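How to join PVC pressure pipe with a push-fit rubber ring

Push-fit joints are used on most buried water lines from 63 mm and up. The work is simple, but many leaks at pressure test come from a ring that was dirty, twisted or put in the wrong way around. The steps are the same for the pipe we supply from Altlow and for most other makes.

You will need: a fine-tooth saw, a file, clean rags, a marker, a tape measure, joint lubricant and a wooden block with a long bar.

1. Cut the pipe square. Wrap a sheet of paper around it and follow the edge with the marker.

2. File a chamfer on the outside of the cut end. Factory ends already have one, so copy the same angle. Remove all loose plastic from inside. 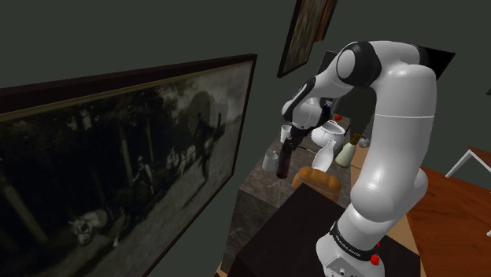
Posted by the Helmy workshop desk, 14 Nov 2019

3. Wipe the socket groove with a dry rag. Sand in the groove is the usual reason for a slow leak, and you can not see it after the joint is closed.

4. Take the ring, press it into a heart shape and place it in the groove. The thick side goes to the inside of the socket. Run your finger all the way around it - you should not feel any bump.

5. Mark the insertion depth on the spigot. Measure the socket depth and take away 20 mm, to leave space for the pipe to expand.

6. Put lubricant on the chamfer and on the first half of the marked length. Use only water-based lubricant. Oil and grease will make the rubber swell. A 500 g tub of Ditmont paste is enough for a small job.

7. Line up both pipes and push until the mark reaches the socket. For large sizes, hold the wooden block against the far end and push with the bar. Do not hit the pipe with a hammer.

If the pipe stops before the mark, pull it out and look at the ring. Most times it has rolled. Clean everything and start again from step 3.

Leave the joints open when you backfill, and cover only the middle of each pipe with 300 mm of soft soil before the test. Fill the line slowly and let the air out at the highest point.

Spare rings are sold in bags. For the Hudus socket, ask for part 568.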